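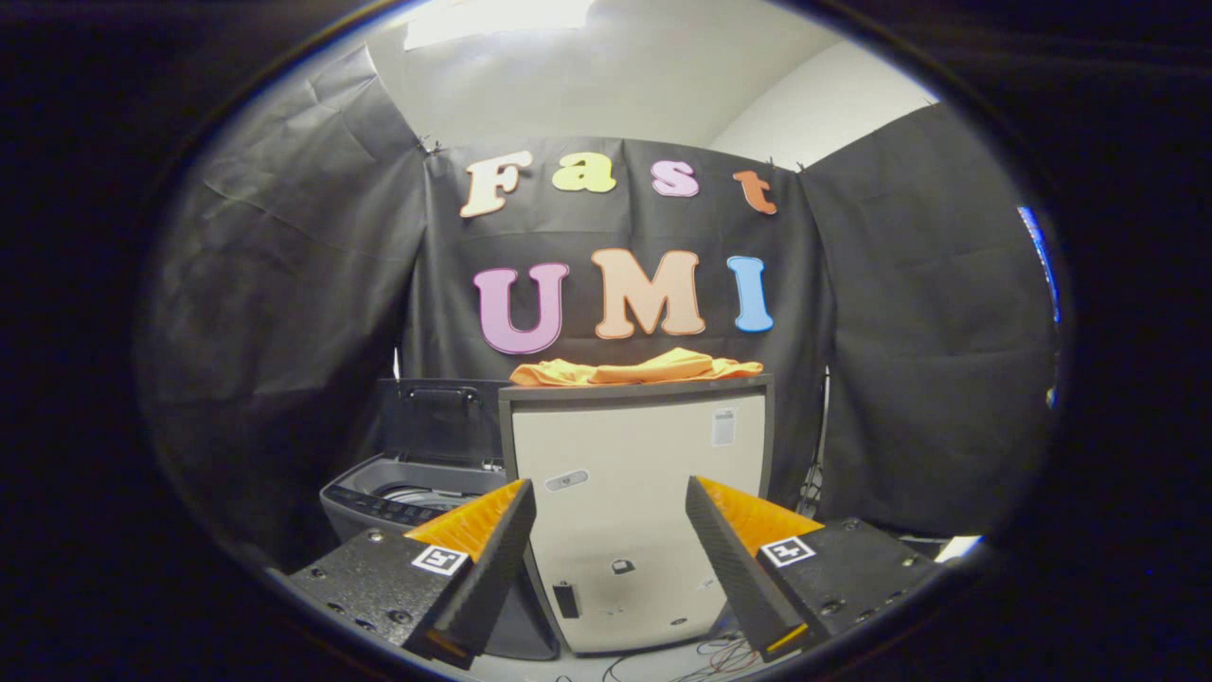 Deepak Solanki maintained this morning that no garment should be left on top of an appliance overnight, whatever its condition, and asked that the point be entered in the house diary. It is so entered. He added that the orange item was to be folded or washed, and that he had no preference between the two.

**11/11/19, Blackwood House, laundry**

The monthly review of the laundry began at 9 and was conducted by the undersigned. The gray top-loading washing machine remains in its place beside the cream-white unit. The label near the upper right corner of the latter has been left on, as the residents' office at Skonddale has asked that labels not be removed from any equipment.

The orange garment lay across the top of the unit, crumpled and spread over most of its width. It has not been claimed. Under the house rules, unclaimed clothing is held for nine days and then passed to the Ladetti collection. I have written the notice for the door.

Deepak Solanki proposed a shelf for folded clothing. I replied that a shelf had been considered last year and declined on grounds of cost. He asked for the figure and I gave it: 1,873 dollars, fitted, against an annual allowance of 2,000 for the whole of the ground floor. He considered this excessive for a shelf. I am inclined to agree and will request a second quotation from Arnex before the end of November.

The rule on the tops of appliances will be reworded. The present text forbids "items," which residents have taken to mean baskets and detergent only. The new text will name clothing and towels.

Outstanding: the notice, the quotation, and a reply to Skonddale regarding the key to the linen closet.

Karthikeyan Rai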